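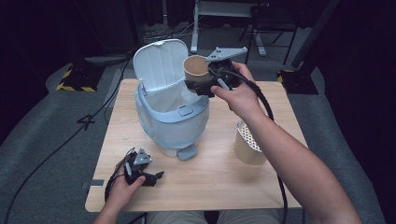

Pedal bin

A pedal bin is a household waste container with a hinged lid that is raised by pressing a lever at the base with the foot. It is used in kitchens, bathrooms, offices and treatment rooms, where it keeps waste covered between uses and leaves the hands free. Some models also carry a push button on the upper body, so that the lid can be released by hand when the bin stands on a worktop or table.

Construction

The usual domestic pedal bin has four main parts: the body, the lid, the pedal and the linkage between them. The body may be round, oval or rectangular in plan. Plastic bodies are moulded in one piece and are often translucent, which allows the level of the contents or the colour of the liner to be seen from outside. A separate band or collar around the upper body holds the edge of the liner in place and gives the lid a firm seat.

The lid turns on a hinge at the back. Ribs on the inner surface stiffen it without adding much weight. On button-operated models a small tab at the front edge of the lid engages with a catch in the collar; pressing the button frees the tab.

The pedal projects from the front of the base. When it is pressed, a rod running up the back of the body pushes against the lid behind the hinge. Lids that rest at less than 90 degrees fall shut when the pedal is released. Lids that travel past the upright position stay open until they are closed by hand.

Sizes

Small bins for desks and bathrooms hold between three and 9 litres. Kitchen models commonly hold 20 litres or more and may have a removable inner bucket. The Lareck, a table-height model made by Niskanen at Urkamville, has a lid that opens through 180 degrees and a linkage rated for a load of 500 grams on the closed lid.

Liners

Most pedal bins are used with a plastic bag. The top of the bag is folded over the rim and trapped under the collar. A bag that is too narrow will pull free as it fills, while one that is too wide bunches at the rim and can prevent the catch from closing. Small bins without a collar may have a wire ring for the same purpose.

Use with paper cups

Paper cups are bulky for their weight and fill a small bin quickly. Stacking them one inside another reduces the space they take up. Cups should be emptied before disposal, as liquid collects at the bottom of the liner and may leak through the seam. Many paper cups have a thin plastic lining and are not accepted with ordinary waste paper; local rules differ.

Related types

Open waste baskets, including those with perforated walls, have no lid and are suited to dry waste only. Swing-top bins have a lid that pivots in both directions and needs no pedal. The Multon pattern combines a swing top with a lift-off collar.

See also: Bin liner; Waste basket; Waste sorting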